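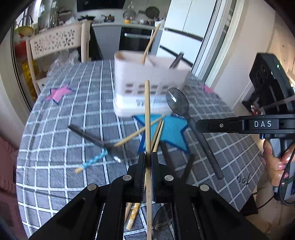 How to Move a Dish Room Crew onto Gripper Work

Tarnthorpe runs staff canteens, and the back end of every canteen is the same: trays come in, cutlery gets washed, cutlery gets sorted and put back in the holders. The sorting was the first job we handed partly to machines. This guide is for supervisors whose site is next on the list. It covers the part of the changeover that involves your people. The technical install has its own manual, and Jarmo Ojala's team will be on site for that.

The Lotport canteen went first, so most of what follows comes from there.

What changes for the crew

Before the changeover, a sorter stood at the bench for a full shift and moved utensils by hand from the wash rack to the holders. Afterward, the arm does the standard pieces and the sorter does three other things: demonstrates tasks with the hand-held grippers, checks filled holders, and deals with whatever the arm leaves behind.

Demonstrating is the new part, and it is real work. A person holds a gripper in each hand and sorts with those instead of with fingers. The recordings are used to train the arm. It is slower than sorting by hand and harder on the wrists until you get used to it. Plan for both.

Before you start

Talk to the crew before any equipment arrives. At Lotport the boxes came first and the meeting came two weeks later, and by then people had already decided what the boxes meant. Hold the meeting early and bring answers to these questions:

Will hours be cut? Get this in writing from your area manager. At Lotport they were not, but one sorter post was left unfilled when its holder moved to the front counter. Say so if you are asked.

Is demonstration time paid at the normal rate? Yes. It is rostered time and counts toward breaks like any other.

Who sees the recordings? Ojala's team and the site supervisor. They are not used for performance reviews. Post the written rule by the time clock.

Can someone refuse to do demonstrations? Yes. They stay on checking or washing.

Step 1. Pick a place to practice

Do not start in the dish room. Use a break room, a training kitchen or someone's spare office. You need a table at a comfortable standing or sitting height, an outlet, and space for a second person to stand without bumping elbows. Patterned tablecloths are fine, and so is ordinary kitchen clutter in the background. The arm's software copes better later if the practice settings have not all looked alike.

Keep any cables behind the worker or along the side of the table. If a cable crosses the work area, people start moving around it and that habit ends up in the recordings.

Step 2. Lay out the utensils

Put a drainer in the middle of the table and spread the utensils on both sides of it. Mix them up. Include spoons, chopsticks and anything else your canteen puts out. Lay some across each other, because that is how they come off the rack.

Chopsticks deserve extra time. They roll, they are thin, and a pair that has come out of the wash crossed will not lift cleanly if you take the wrong one first. Fatima Tshabalala, who trained the first group at Lotport, gave chopsticks a whole session of their own, and I would do the same.

Step 3. Teach the grip

Have each person work with one gripper before picking up the second.

Bring the fingers down on either side of the utensil and close until it stops moving. Then stop squeezing. New people clamp far harder than they need to and tire out in minutes.

For a chopstick, take hold away from the end that will go into the drainer. Lift, turn it upright, and pause. Check that it is steady between the fingers. Then move it over the drainer and lower it in.

For a spoon, grip the handle. Bowls slide.

Let go only when the utensil is resting on the bottom of the drainer. Open the fingers fully before pulling away, or the gripper will drag the piece back out with it.

If something drops, leave it where it lands and carry on with the next piece. Pick it up with the gripper later. Do not reach in with your bare hand during a recording.

Step 4. Add the second gripper

Most people want to use both at once right away. Hold them back. For the first few rounds the second gripper should stay out to the side while the first one works. After that, let them alternate. Passing a utensil from one gripper to the other comes last, and some people never need it.

Chiharu Takagi found that left-handed staff did better if they started with the left gripper, which sounds obvious, but the instruction card says right. The card is being corrected. Until then, cross it out.

Step 5. Set the session length

Lotport began with hour-long sessions and had sore wrists by the end of the first week. We now use about 9 minutes of recording, then a change of task. Let people swap with whoever is checking holders. Nobody should do more than three recording sessions in a shift, including people who say they feel fine.

Painted nails, rings and long sleeves are no problem with the grippers themselves. Kitchen hygiene rules still apply in the dish room, so anyone who goes back to food areas follows those.

Step 6. Move to the dish room

When the arm goes live, keep a full sorting crew on for the first seven shifts. The arm will be slow, and the lunch rush will not wait for it. Lotport went down to a reduced bench after three shifts and had to call people back.

Set a tray next to the arm for rejects. The checker empties it, sorts those pieces by hand, and writes down what they were. The list matters. By the time the Lotport crew had logged 2179 rejects, it was plain that most were utensils lying under others, and the next set of demonstrations was planned around that.

What to watch for afterward

The bench gets quieter. At Lotport two sorters who had worked side by side for years ended up at opposite ends of the room, one checking and one at the wash. Hendrik Modise moved the checking table so they could talk again. It cost nothing and took ten minutes to arrange.

Checking is dull in a different way from sorting. Rotate it.

People who are good at demonstrating will be asked to do it all the time. Ask whether they want that. Tayla Tapsell did, and now spends part of each month training crews at other sites on a higher grade. Another good demonstrator asked to go back to washing and did.

Watch the rosters in July, when the canteens are half full. That is when managers look at the arm and look at the headcount. Keep your reject list and your checking hours up to date so you can show what the crew is doing.

Spare parts and contacts

Replacement finger pads come from Grigaitė. Order through the site store and allow a week. Faults with the arm go to Ojala's team. Faults with the hand-held grippers go to the supervisor first, as most are a loose cable. Roster and pay questions go to your area manager. The Prarnorus canteen is next to change over, and its supervisor has asked for visitors from Lotport during the first seven shifts.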